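Fraser robotics club opens season with desk-clearing project

September 15, 2026

The robotics club at Fraser Technical High School has started its fall season with a project that looks simple on paper: get a single robot arm to put ordinary desk items where they belong.

Students in the club will spend the next several weeks teaching the arm to pick up things like notebooks, pens, markers and computer mice from a cloth-covered table and set them down in assigned spots. The work will be shown at the Dillora Student Automation Meet in October, where school teams from across the region run their machines in front of judges.

The club has named its project Tusero. The name covers the control program, the set of recorded demonstrations and the checklist students follow before each session.

Last year the club entered a line-following cart and placed in the middle of the field. Members voted in the spring to drop wheeled machines and move to an arm, which most of them had never used. The school bought one over the summer with a $700 grant from Zomus, a local machine parts supplier, plus money left over from two years of bake sales and a car wash. The grant also paid for a spare gripper and a box of cables.

Students work in pairs. One guides the arm through a task by hand controls while the other resets the table and keeps the log. Each run is recorded from start to finish, and the pair marks it as good or bad before moving on. A run counts as good only if the item ends up inside its taped outline and nothing else on the table has been knocked over or dragged out of place.

By the end of the first stretch of practice, the club had logged 294 runs. Of those, 288 were recorded all the way through, and the rest were thrown out after the recording software stopped early. The students have since added a line to the checklist telling the log keeper to look at the recording light before calling the start.

The club's coach, who also teaches the school's electronics course, said the log has turned out to be the hardest habit to build.

"They all want to drive the arm," the coach said. "Writing down what happened takes longer to catch on. But when something goes wrong on Friday's build, so to speak, the log is all we have."

Flat items have given the teams the most trouble. A pen lying on cloth leaves little room for the fingers of the gripper, and pushing down too far bunches the fabric and moves everything near it. Several pairs have tried coming in at a slant. Others lower the arm in small steps and close the gripper a little at a time. Both methods are still in the log as open questions, and the club plans to pick one before the entry form is due.

Notebooks are a different kind of problem. A closed hardcover is wider than the gripper can open, so it has to be taken by its edge or pushed across the table. The meet rules allow pushing, but the item may not leave the table surface at the wrong end – a team that sends a notebook to the floor loses the round.

Stacked items count as two separate moves. If a marker is on top of a notebook, the marker has to go first. Students wrote that rule into the program early, then found that the arm would sometimes try for the notebook anyway when the marker lay close to the edge. A second check was added, and that error has shown up less often in the log.

The computer mouse has been the favorite so far. It has enough height to grip and its sides give the fingers something to press against. New members start with it for that reason, and a pair has to complete five good runs in a row before moving on to pens.
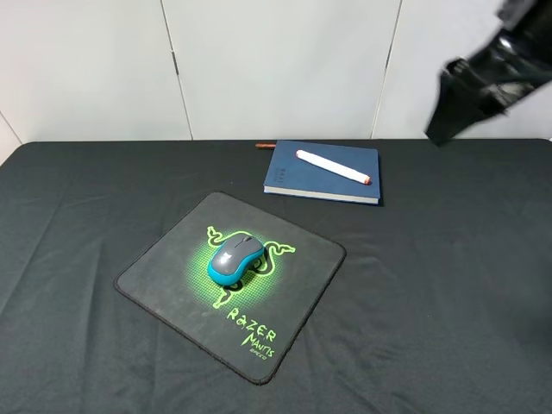
Pairs change the layout between runs so that the program does not learn only one arrangement. The log keeper draws a card from a stack the students made themselves, and the card says which items go on the table and whether any of them should overlap. The cards do not give exact positions. Students said they wanted some mess in the setup, as the judges in October will be laying out the tables themselves and teams will not see them in advance.

At the meet, each team gets three rounds. Scoring is based on how many items are placed, with points taken off for items disturbed along the way. A human operator may stop the arm at any time but may not touch the table once the round has started. The score needed to reach the final last year was 71, and the club has taped that number to the door of its supply cabinet.

Practice runs after school in the electronics room. The arm stays clamped in place between sessions, and students are not allowed to power it up without an adult in the room. Safety glasses are required for anyone standing at the table. The club has also set a rule that the person resetting the items must say "clear" out loud and step back before the arm is switched on again.

Not all of the work happens at the table. A smaller group has been sorting through the recorded runs and checking that the good and bad marks match what the recording shows. They have found a handful of runs marked good in which a second item had shifted. Those have been changed, and the pairs involved were asked to watch them before their next turn.

Another group is writing the short report that every team must hand in at the meet. It has to explain how the data was gathered, what the program does with it and which parts the students wrote themselves. The report may not be longer than four pages, and an early draft ran to nine.

The club is open to students in all grades, and no experience with programming is needed to join. New members are paired with someone who has already passed the five-run test. Sign-up sheets are posted outside the electronics room and will stay up until the end of the month.

The club is also asking families for used desk items it can add to the practice set. It is looking for notebooks with hard or soft covers, pens and markers of different thicknesses, and computer mice of any kind, working or not. Items with sharp points, glass parts or loose batteries cannot be accepted. Donations can be left at the school's front office in the box marked Tusero.

Families who want to see the arm before the meet can attend an open practice the week before the team leaves. Visitors will be able to draw a layout card and set up the table for a run. The date will be posted on the club's page once the travel schedule has been confirmed.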